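夜中の三時に目が覚める話と、ラジオのこと

七月に入ってから、また夜中に目が覚めるようになりました。決まって三時前後です。時計を見なければいいのに、見ちゃうんですよね。で、「ああ、三時だ」と思った瞬間に頭がぱっちりする。トイレに行きたいわけでもないし、怖い夢を見たわけでもない。ただ起きる。

前にこのブログで「最近よく眠れてます!」なんて調子のいいことを書いたのが春先だったので、あれを読んで参考にしてくださった方には申し訳ないです。あのとき勧めた寝る前の白湯、わたしはもう飛ばしてます。白湯に罪はないんですが、飲むとやっぱり夜中にトイレに立つので……。

今日はその三時に起きてしまったときの過ごし方と、このところずっと付き合っている古いラジオの話を書こうと思います。長くなりそうなので、お茶でも用意してください。

まず、眠れないこと自体については、いろいろやりました。枕を替えたのが二回。一回目は低すぎて首が痛くなり、二回目のそば殻のは寝返りのたびにざっくざっくと音がして、かえって目が覚める。音は好きなんですけどね、そば殻。祖母の家の匂いがするし。いまは結局、バスタオルを畳んだものにカバーをかけて使っています。これがいちばん首に合うという、なんともお金のかからない結論です。

それから羊を数えるのもやりました。大人になってから真面目に羊を数えたことのある人、どれくらいいるんでしょう。わたしは100まで行きました。途中から羊の毛の色とか柵の高さとかが気になりだして、最後のほうは羊が柵の前で順番待ちをしていて、それを整理する係みたいな気分になっていました。余計に疲れます。

呼吸法もやりました。四つ数えて吸って、止めて、長く吐くというあれです。止めているあいだに「いま何秒だっけ」と考えてしまって、だめでした。向いている人には向いているんだと思います。職場で隣の席のクリスティーナさん(Kristýna Hrubýさん。日本に来て長くて、わたしより漢字に強い)は、二回吐いたらもう朝だそうです。うらやましい。

で、ラジオです。

きっかけは、同じアパートの上の階に住んでいたミロスラフさんというおじさんでした。Miloslav Kubíčekさん。去年の秋に引っ越してしまったんですが、そのときに「これ、まだ鳴るから」と言って、紙袋に入ったラジオを置いていってくれたんです。Grimarというメーカーのもので、わたしは聞いたことがなかったし、検索しても海外の蚤の市の写真がちらっと出てくるくらい。大きさは食パン一斤をちょっと平たくしたような感じ。つまみが二つ、あとは伸ばすアンテナ。持ち上げると、見た目のわりにずしっと重いです。

もらったはいいけど、正直しばらく靴箱の上に置きっぱなしでした。スマホで何でも聞けますしね。それがある晩、例によって三時に起きて、スマホに手を伸ばしかけて、「これを見たら朝までだな」と思ったんです。だいたいそうなんですよ。天気予報を見るつもりが、いつのまにか知らない人のカレーの作り方を最後まで見ている。しかも作らない。

それで玄関まで行ってラジオを取ってきて、布団の横に置いて、つまみを回してみました。

ザーッ、という音がまず出て、これがもう懐かしくて! 小学生のころ、父の車で山のほうに行くと必ずこの音になったんです。トンネルの手前でザーッ、抜けるとまた演歌。父は演歌が好きだったというより、入る局がそれしかなかったんだと思います。わたしは後ろの席で、早く次のトンネルが来ないかなと思っていました。演歌よりザーッのほうが好きな子どもでした。

つまみをほんのちょっとずつ動かしていくと、ザーッの向こうに人の声が浮かんできます。この「浮かんでくる」感じはスマホのアプリにはないですね。アプリは押したら出るか、出ないかのどっちか。ラジオは、いるのかいないのか分からない人がだんだん近づいてくる。最初に合ったのは、男の人が静かな声で全国の港の話をしている番組でした。どこの港では何がよく獲れて、どこの市場には猫が多いとか、そういう話。途中から聞いたので番組名が分からず、あとで調べても見つからず、いまだに二度と出会えていません。夢だったのかもしれない。

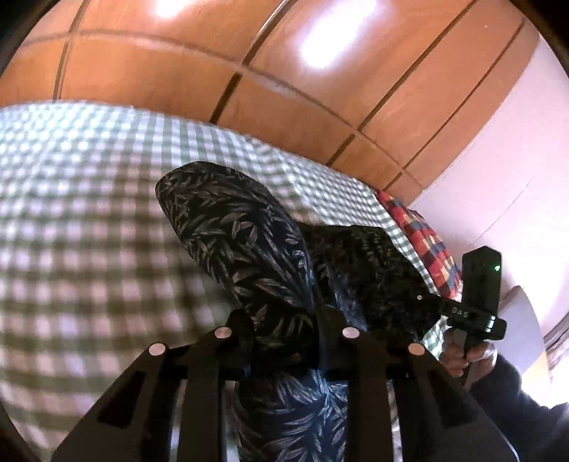
それ以来、三時に起きるとラジオをつけるのが習慣になりました。音量は、耳をすますと言葉が分かるけど、すまさないと分からないくらい。これがコツです。はっきり聞こえると、つい聞き入ってしまって寝られません。前に一度、落語をしっかり聞いてしまって、オチで声を出して笑って、完全に起きました。あれは失敗でした。でも面白かったです。

夜中のラジオの何がいいかって、話している人が急いでいないことだと思うんです。昼間の番組だと、交通情報があって、時報があって、曲の途中でしゃべりが入って、なんだか誰かに追いかけられているみたい。三時台の人たちは、リスナーの手紙を一通読んだあとに、しばらく黙ったりします。「……そうですか」とだけ言って曲をかけたりする。その「そうですか」がとてもいいんです。

手紙の内容も昼とは違います。先週聞いたのは、80歳になったという女性のお便りで、亡くなったご主人の背広をやっと片づけたら、内ポケットから飴が出てきた、という話でした。のど飴がひとつ。もちろん食べられないけど捨てられなくて、仏壇の引き出しに入れたそうです。で、リクエストがなぜかサンバ。布団の中で「サンバなんだ」と思いました。ご主人と踊ったことがあるのかな、とか、考えているうちに寝てました。

電池の話もしておきます。このラジオ、単一電池を四本も使うんです。最近、単一ってあまり見かけなくないですか。近所のコンビニには置いてなくて、結局ホームセンターまで行きました。電池売り場で迷っていたら、店員さんに「懐中電灯ですか」と聞かれて、「ラジオです」と答えたら「おお」と言われました。なんの「おお」だったんでしょう。ちょっと嬉しかったです。

一晩に一時間つけるかつけないかなので、電池は案外もちます。充電式の単一もあるらしいんですが、どうなんでしょうね。使っている方がいたら教えてください。

あ、それから、アンテナの向き。これは本当に不思議で、窓のほうに向ければいいというものでもないんです。うちの場合、台所のほうに斜めに倒すといちばんきれいに入ります。冷蔵庫があるのに。しかも、わたしが横に座っていると入るのに、布団に戻ると雑音になる局がひとつあって、これには困りました。聞くためには座っていなきゃいけない。座っていたら寝られない。その局はあきらめました。

ラジオ好きの友人のヨンテさん(Kyung-tae Yookさん、大学のときの先輩です)にこの話をしたら、「人間もアンテナの一部になることがある」と言って、そこから電波の話を延々としてくれました。電話で38分。通話の履歴を見てびっくりしました。内容は半分も分からなかったけど、夜は電波の届き方が変わって遠くの局が入りやすくなる、というのは覚えています。だから夜中に外国語の放送が混じってくるんですね。先輩は高校生のころ、それをノートにつけていたそうです。聞こえた時刻と、言葉の感じと、曲の感じ。いまも実家にそのノートがあるらしくて、今度見せてもらう約束をしました。

外国語の放送、わたしも好きです。何を言っているかまったく分からないので、いちばんよく寝られます。意味が分からない話し声って、隣の部屋で大人がしゃべっているときの感じに似ていませんか。お正月に親戚の家に泊まって、子どもは先に寝なさいと言われて、襖の向こうでおじさんたちがまだ飲んでいて、ときどき笑い声がする。あの安心感です。自分は参加しなくていいし、でも家の中に人は起きている。

そういえば、この「起きている人がいる」というのは大きいかもしれません。三時に目が覚めたとき、いちばんいやなのは、世界中で自分だけ起きているような気がしてくることなんです。新聞配達の人も、コンビニの人も、病院の人も起きているのは頭では分かっているのに、暗いところで天井を見ていると、そういうことが全部どこかに行ってしまう。そしてなぜか、17年前に言った余計な一言とかを思い出す。なんで三時の頭はああいうものを引っぱり出してくるんでしょうね。昼間だったら「そんなこともあったな」で済むのに。

具体的に何を言ったかというと、バイト先の送別会で、辞める人に向かって「あれ、まだいたんですか」と言ってしまったんです。時間の話のつもりだったんですよ。帰りの電車があるから早めに抜けると聞いていたので。でもその場がちょっとシンとして、その人は笑ってくれたけど、わたしはいまだに三時に起きると思い出します。ペテルさん(Peter Vaněkさんという人でした)、もし読んでいたら、あれは電車のことです。読んでるわけないけど。

そんなとき、ラジオの人が「ただいま三時二十分になりました」と言ってくれると、ふっと戻ってこられるんです。ああ、この人も三時二十分なんだな、と思って。

ここから急に実用的な話をしますが、夜中に起きたときに食べてもいいものについて。これは前にコメント欄で質問をいただいていたのに、お返事できていませんでした。わたしは基本的には食べません。食べませんが、どうしてもお腹が空いて眠れないときは、バナナを半分。残りの半分は朝に食べます。切り口が茶色くなりますけど、気にしません。温めた牛乳もいいと言いますが、わたしは鍋を洗うのが面倒で、しかも洗っているうちに目がさえます。電子レンジの「チン」も夜中だとものすごく響くので、残り一秒のところで扉を開けて止めるという、無駄に緊張感のあることをしています。

一度だけ、お茶漬けを食べたことがあります。おいしかった……。夜中のお茶漬けって、どうしてあんなにおいしいんでしょう。わさびを多めにして、海苔をちぎって、台所で立ったまま。ラジオからは古い映画音楽が流れていて、なんだか自分がとても立派な夜ふかしをしているような気がしました。翌朝は胃が重くて、顔もむくんでいて、全然立派じゃなかったです。

それと照明。廊下の電気をつけると完全に朝の頭になってしまうので、足元用の小さい明かりを買いました。Were という雑貨のシリーズので、コンセントに挿しておくだけの、豆みたいな形のやつです。色が電球っぽくて、まぶしくない。欠点は、挿す場所を取られるので掃除機をかけるときに毎回抜かないといけないことと、抜いたあと挿し直すのを忘れること。昨日も忘れていて、夜中に廊下の角で足の小指をぶつけました。眠れない人の小指は受難続きです。

実家の母に電話でこの話をしたら、母も三時に起きるそうです。しかもずっと前から。「お母さんはそのまま起きて、煮物を作る」と言っていました。だからか! 子どものころ、朝起きるともう煮物ができている日があって、あれは早起きして作ってくれていると思っていたんですが、眠れなかったんですね。大根と油揚げの、ちょっとしょっぱい煮物。あれを食べていた朝の母が、実は三時から起きていたのかと思うと、もうちょっとおいしいって言えばよかったです。

母は母でラジオを聞いていたらしいです。「あんたを起こさないように、片耳だけイヤホンでね」と。片耳イヤホン! ありましたよね、肌色みたいなクリーム色みたいな、コードのやたら細いやつ。実家の台所の引き出しに、輪ゴムと一緒にいつもからまっていました。あれ、そのために使っていたのか。

血なのかなあ、と思います。三時に起きる血。祖母はどうだったんだろうと聞いたら、「おばあちゃんは二時」だそうです。だんだん遅くなっているので、わたしに子どもがいたら四時かもしれない。四時ならもう、早起きの人ですよね。

最後に、ラジオをくれたミロスラフさんのことをもう少し。引っ越し先はSkorkportという港町で、この前はがきが届きました。娘さんのシルビアさん(Silvia Koubekさん、結婚して苗字が違うそうです)の家の近くに小さい部屋を借りて、毎朝パンを買いに行って、帰りに海を見るのだとか。字が大きくて力強くて、余白がほとんどない。最後のほうは書ききれなくなって、切手の横まで文が回り込んでいました。「ラジオ、鳴るか」と、そこに書いてありました。

鳴ってます、と返事を書きました。書いたんですが、海外宛ての切手の値段を調べていなくて、まだ机の上にあります。明日こそ郵便局に行きます。

次回は、前から予告しているVimcombeの水筒の蓋が閉まらなくなった件を書きます。パッキンだけ取り寄せられるらしいので、届いてから。今夜は、できれば三時を過ぎても寝ていたいです。もし起きてしまったら、また台所のほうにアンテナを倒して、あの港の番組を探してみます。番組名に心当たりのある方、コメント欄でこっそり教えてください。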